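Ernberg Tabletop Tidying Set

Hello, and thank you for looking at our set! It grew out of a very ordinary question: how does a table full of odds and ends get put back in order, and where does each thing belong once it has been picked up? We started collecting in January, mostly in the mornings when the light by the windows is kind, and it kept growing from there.

What is in it

The current release has 53 table layouts and about 4,000 short clips. Most of the things are what you would find in a family room drawer (bits of cable, small boxes, tissues, toys), plus a few larger pieces that stay on the table to work around.

A layout usually has one open bin and a handful of things near it. Cable pieces and little boxes go in the bin, while tissues and toys stay out, though they may be moved a little to make room. We go by the item and never by its color, so a blue cable and a white box can end up in the same place.

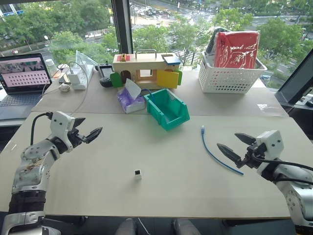
Notes on the items

Network cable: short lengths, and some have a connector on one end only. We label these "cable, short" whatever the ends look like.

Toy house: has a handle on the roof and a door that swings. Please don't treat an open door as a mess, we leave it however it was.

Tissues: soft packs. The label is "tissues" for every brand and color.

Folders

Mulard holds the layouts with 11 or fewer items, and Ackah holds the fuller ones. Lirkar is a held-back part of 2,000 clips, so please keep it out of training if you plan to compare results with ours.

Contact

Labels were checked by Amândio Mota, who is always glad to hear about a mistake. Send the folder name and clip number and he will fix it in the next release.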